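Object notes for the mixed small-goods bin, revision 14. Maintained by Elis Ruddock. Last edited in April.

# Mixed small-goods bin: data card

## Scope

This card covers the household and hardware items kept in the gray open-topped bin, and the labels used for them in the image folders. It covers naming, grouping, and storage between sessions. It does not cover file transfer or access requests; see `ACCESS.md` for those.

The set holds 442 images. Each image has one row in `items.csv`.

## Item pool

The pool has 116 items, kept in two storage crates marked Clindetti and Laka. Clindetti holds toys, boxes, and containers. Laka holds plastic devices and metal parts. Items are drawn from both crates and placed in the bin together, with no sorting by size or color.

Items may touch or lean on each other. Overlap is allowed as long as enough of each item is visible to assign a group. If an item can't be assigned, use `unknown` and leave the `note` column filled in. 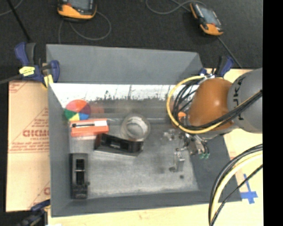

Group names are kept broad on purpose. Earlier revisions used a name for each product, and the lists drifted apart between the two people doing the labeling. The current groups are:

| Group | Use for | Example entry |
|---|---|---|
| `ball` | any round toy, one color or several | multicolored ball, wedge pattern |
| `box` | closed rectangular packages | red-orange box, white label area |
| `container` | round or square vessels, lid optional | round translucent container |
| `device_plastic` | molded plastic items with openings, knobs, or slots | black device, recessed opening |
| `metal_small` | fittings and small metal parts | silver fittings, clustered |
| `unknown` | anything else | |

A part that combines clear material and metal goes in `metal_small`. Fittings that lie in a cluster get one row with `cluster` set to `1`. Don't estimate how many pieces are in it.

## Columns

- `image_id`: matches the file name without the extension
- `group`: one of the names in the table
- `color_main`: plain color word, lower case
- `touching`: `0` or `1`
- `cluster`: `0` or `1`
- `note`: free text, 55 characters maximum

For items with several colors, `color_main` is `multi`. For see-through items, use `clear` for both transparent and translucent.

## Bin surface

The floor and walls are gray and show wear. Scuffs, scratches, and dark flecks are part of the bin and are never labeled. The same goes for reflections: a glossy item can throw a tint onto the floor next to it, and that tint doesn't belong to the item's outline.

Small dark spots on the floor are treated as marks unless they have clear height or a shadow. Enter `spot` in the note of the nearest item if in doubt.

## Storage

Empty the bin at the end of a session and return items to the crate they came from. Metal parts go in the lidded tray inside Laka. Wipe the bin with a dry cloth only; the Szulc cleaner used previously left streaks on the walls.

## Known issues

- `touching` was not filled in before revision 9. Blank means not checked.
- Two spellings of gray appear in older rows. The `normalize.py` script fixes both.
- Items from the Plikix assortment were relabeled from `box` to `container`. A few notes still use the old name.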